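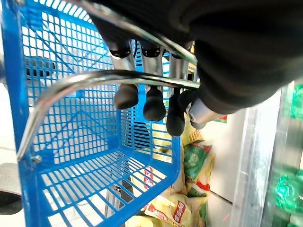

Figure 3. Wrist view during the basket-carry task. The hand holds both handles of a blue shopping basket, with packaged snacks beyond its lower edge.

3.2 Collecting demonstrations in the store aisle

Our favorite part of this project has been the collection work itself, and we want to give it more room than it usually gets. The Kanero set holds 475 demonstrations of one family of tasks: pick up a shopping basket by its handles, carry it a short way, and set it down. Every person who has ever bought groceries can do this. For a policy with a multi-finger hand it is a wonderfully hard problem, and the reasons show up very early in the examples.

The handles are the first reason. A basket of the kind in Figure 3 has two thin metal handles, each free to swing, and the hand must bring them together before it can lift evenly. In the figure the fingers hook over one handle and rest against the other, and the thumb wraps under the lower one. We call this a paired grasp. A single grasp, with only one handle in the fingers, will often get the basket off the floor too, but the basket tips toward the free side. Both kinds are in the set, and each one carries a label. Single grasps make up 27 percent of the first collection round, much more than we planned for, and we were glad to have them once training began.

The second reason is shine. The chrome throws bright highlights that move along the rod as the wrist turns, so a model that tracks brightness will chase the wrong thing. We considered wrapping the handles in matte tape. Fengying Shen argued against it from the start, and she was right: a policy trained on taped handles did well on taped handles and reached past the bare ones. All demonstrations in the released set use bare metal.

The third is the mesh. Through the openings of the basket the wrist camera sees floor, packages, and anything else that happens to lie behind it. The blue lattice stays the same while the pattern inside it changes with every few inches of travel. Early on, our depth estimates treated the basket wall as if it were missing. We left those episodes in.

Operators drove the arm through the Rokus glove interface, described in Section 3.1. Meifang Wan and Ifor Vaughan recorded most of the set, working in blocks of 13 episodes with a break after each block. The block size came out of a small pilot in June, where grasp quality began to slip when people went on longer. An episode starts with the hand above the basket and open, and it ends when the basket is back on the floor and the fingers have let go. Operators were asked to fix mistakes in the middle of an episode instead of stopping. This gave us something we had hoped for and did not fully expect: a rich supply of recoveries. In one we keep coming back to, a handle slips off the fingertips, the hand waits for the swing to die down, and then it scoops the handle back up with the thumb. It is a lovely bit of motion, and no one on the team would have thought to script it.

We varied the setting between blocks by moving the basket, turning it, and changing what lay near it. Snack bags were especially useful as background. Their glossy surfaces and strong reds and yellows compete for attention with the basket, and a loose pile never has a clean outline. Steel cabinets added long vertical edges and reflections of their own. Weidong Han kept a layout sheet for each block, so that training and test layouts could be split by block and not by episode. We recommend this split to anyone using the set, as episodes within a block look very much alike from the wrist.

Labels were added afterward in Zastero, our annotation tool. Each episode has a grasp type, a time for first contact, a time for lift, and a free text note. Hiu-tung Hsu wrote the labeling guide and settled the cases where two labelers disagreed. Most of these came down to one question: does a handle that touches the fingers without bearing load count as held? The guide says it does not. A still frame cannot settle this, so labelers always worked from the full clip.

How many examples are enough? We trained the Qian policy on growing subsets to find out. Paired grasps improved quickly up to 300 demonstrations and more slowly after that. Recoveries kept improving all the way to the full set, with no sign of leveling off, and we find this the most exciting result of the collection effort. It suggests that further rounds should spend their time on slips and awkward starts, where each new example still teaches the policy a great deal. Section 4 gives the training details and the scores for each subset.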